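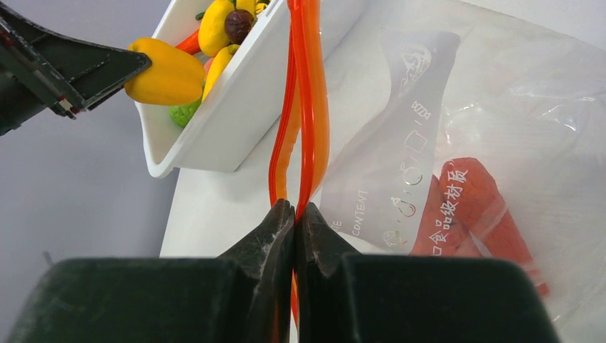
Fragen und Antworten zu Flallia

Stand: 02.07.2026

Ich bekomme zu unserer Steuersoftware immer wieder dieselben Mails, also sammle ich die Antworten jetzt mal hier. Wenn eure Frage fehlt, schreibt mir einfach, ich ergänze dann (meistens abends, also bitte etwas Geduld).

Was macht Flallia überhaupt?

Flallia sitzt zwischen der Wahrnehmung und den Gelenkreglern. Rein gehen die Bilder der Handgelenkkameras und die Gelenkwinkel, raus kommt ein Stück Bahn für beide Arme, immer 16 Schritte am Stück. Davon fahren wir die erste Hälfte ab und planen dann neu. Klingt verschwenderisch, läuft aber viel ruhiger als unsere erste Version mit den langen Bahnen!

Warum ausgerechnet Zipperbeutel?

Weil sie gemein sind. Eine Paprika aus Plastik bleibt, wo sie liegt, aber so ein Beutel hat jedes Mal eine andere Form, er spiegelt, und der Inhalt schimmert durch. Unsere alte Segmentierung hat durch die Folie hindurch munter die Melonenscheibe erkannt und den Greifpunkt mitten hineingelegt. Der Beutel selbst kam in der Maske gar nicht vor.

Und wie findet ihr jetzt den Greifpunkt?

Über die Verschlussleiste. Feng-yi Lu hat dafür ein kleines Netz trainiert, das nur eine Linie ausgibt: den Verlauf der Leiste im Kamerabild, als Kette von Stützpunkten. Farbe hilft natürlich, ein kräftiges Orange ist dankbar. Schwieriger wird es, wenn die Leiste Schlaufen wirft oder sich die beiden Stränge trennen. Dann muss der Planer wissen, welcher Strang zu welcher Beutelseite gehört, und da liegt er noch öfter daneben, als mir lieb ist.
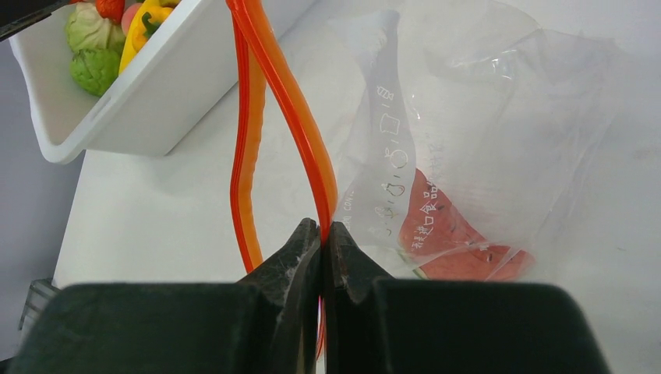 Fingerspitzen an der orangefarbenen Verschlussleiste, rechts die Melonenscheibe unter der Folie.

Mit wie vielen Daten habt ihr trainiert?

Mit 855 Episoden, davon haben wir 121 als reinen Testsatz weggelegt. In der Version vom Januar waren es insgesamt nur 497, und das hat man bei verdrehten Leisten deutlich gemerkt.

Kann ich meine eigenen Aufnahmen verwenden?

Ja, gern! Ihr braucht den Konverter Restico, der legt Bilder und Gelenkdaten auf eine gemeinsame Zeitachse. Achtet bitte auf die Zeitstempel. Wenn eine Kamera hinterherhinkt, lernt das Modell, zu spät zuzugreifen, und danach sucht man tagelang an der falschen Stelle (fragt mich mal).

Der Greifer schließt, aber die Leiste rutscht durch. Was tun?

Erst in der Konfiguration nachsehen, ob die Kraftgrenze noch auf dem Standardwert steht. Der ist für feste Teile gedacht und für Folie zu niedrig. Danach die Greifer neu nullen, abgenutzte Fingerspitzen verschieben nämlich den Nullpunkt. Hiu-tung Ng hat dafür ein Skript geschrieben, es liegt im Ordner tools und läuft ohne weitere Parameter durch.

Läuft das auch ohne Grafikkarte?

Die Bahnplanung ja, die Wahrnehmung eher nicht. Zum Anschauen alter Episoden reicht ein normaler Laptop völlig.

Was ist der Unterschied zwischen Fu und Cevham?

Fu ist der Viewer, Cevham der Simulator. Im Simulator verhält sich Folie bisher leider wie dickes Gummi, daran arbeiten wir.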